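The Part of the Chair We Never See

Office chairs are sold from above. The product page shows the mesh, the stitching, the curve of the lumbar pad and perhaps a hand resting on an armrest. The underside, where almost every adjustment is carried out and where a fair share of failures begin, is left to a line drawing in the assembly leaflet. I think this is backwards, and that anyone buying chairs in quantity should insist on seeing the mechanism before they look at a single fabric sample.

My interest is practical. I look after the furniture in a two-floor office in which 60 chairs are in daily use. They came in three batches from different suppliers, the oldest being a set of Markwood task chairs inherited with the lease. Over the past 11 months I have kept a plain log of every complaint. Torn covers hardly appear in it. The entries concern tilt, height, tension and noise, and all of those lead to the same place, which is the housing under the seat.

For readers who have never turned a chair over, the general arrangement is simple. A gas column rises from the base and its tapered top is pressed into a matching socket in the mechanism. The mechanism is bolted to the seat pan. Levers run out from it to one or both sides, one of them acting on the valve at the top of the column and another on the tilt lock. Somewhere there is a spring, usually with a knob to change its preload. A moulded cover may hide the whole assembly, or part of it, or none.

The cover deserves more suspicion than it gets. A large moulded shell gives a clean outline and keeps clothing and fingers away from the spring, both of which are fair aims. It also conceals the fasteners. On the Desine chairs in our second batch, the shell has to come off before the seat bolts can be tightened, and it is held by clips which tolerate removal a few times at most. A loose seat bolt is a two-minute job with a hex key. With the shell in the way it becomes a quarter of an hour and a broken clip.

I would accept the shell if the things a user needs to reach were plainly distinguished from the things a user should leave alone. In general they are not. The usual practice is to make everything black: cover, levers, knob, spring housing and bolts. Under a desk, in poor light, one black projection is much like another. A person who wants to lower the seat must search by touch, and if the lever they find is the tilt release they will drop backwards and blame the chair.
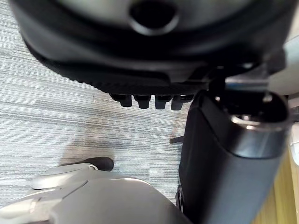

Rims, ledges and tabs on the underside of a seat mechanism, all in black.

I have heard the defence that a uniform colour keeps tooling costs down and looks tidy in a showroom. The first half may be true. The second is irrelevant, given that a showroom visitor does not crawl under the stock. A moulded symbol on the end of each lever costs very little once the tool has been cut, and a pale insert at the tip costs little more. The Bittencourt chairs in our third batch have raised arrows on the paddles, large enough to feel with a thumb. Height complaints from that part of the office stopped within a month of delivery, although the column is of the same class as in the other two makes.

Texture is the other cheap tool. Hands read a ribbed or grained surface immediately and a smooth one hardly at all. The sensible rule would be to reserve texture for the controls and leave the rest plain. Mechanisms often ignore it, and carry grain on surfaces that do no work while the tension knob, the one part requiring real grip, is finished smooth. On the Markwood chairs the knob needs 8 full turns to pass from soft to firm. I have watched colleagues give up after one turn and conclude that it was seized.

Then there is dirt. Every ledge in a moulding will hold dust, and dust in an office is largely paper fibre, hair and carpet. It settles on the upper faces of the housing and works inwards towards the pivots, where it mixes with grease into a paste. I do not claim this destroys a mechanism. It does make it stiff and noisy, and a noisy chair is usually reported as a broken one. Each November we turn the chairs over on a blanket, brush out the recesses with a dry paintbrush, wipe the levers and check the bolts. It takes an afternoon – two, if the shells have to come off – and it has removed most of the squeaks from the log.

None of the three suppliers mentioned cleaning in their printed instructions. All three mentioned warranty, and in two cases the terms excluded damage arising from removal of the cover. I cannot see how a buyer is meant to keep the bolts tight without breaking those terms. When I put the question to one of them the answer was that the bolts should not come loose. They do come loose, slowly, on any seat that is tilted several hundred times a week.

Objections to all this tend to be about comfort. The sitter, it is said, cares about the seat and the back, and the mechanism is a matter for whoever repairs it. I would answer that a seat at the wrong height is uncomfortable whatever it is covered in. A good many of our complaints about the cushion were closed by adjusting the tension or the tilt, and the cushion itself was never touched. People had been sitting for years in whatever position the last occupant had left.

What I now ask of a supplier is short. The seat bolts must be reachable without removing a cover. Each control must be identifiable by touch, from the seated position, by someone who has not read the leaflet. Levers and knobs must be available as separate parts for the life of the model. A clear photograph of the underside must be supplied with the quotation.

The last request causes the most trouble. Skollel, an otherwise competent dealer, sent me a rendering with the underside in uniform shadow, followed after a reminder by a second rendering at a slightly different angle. I asked for a sample chair and turned it over on the loading bay floor. The seat bolts were behind the shell, and we ordered from another catalogue.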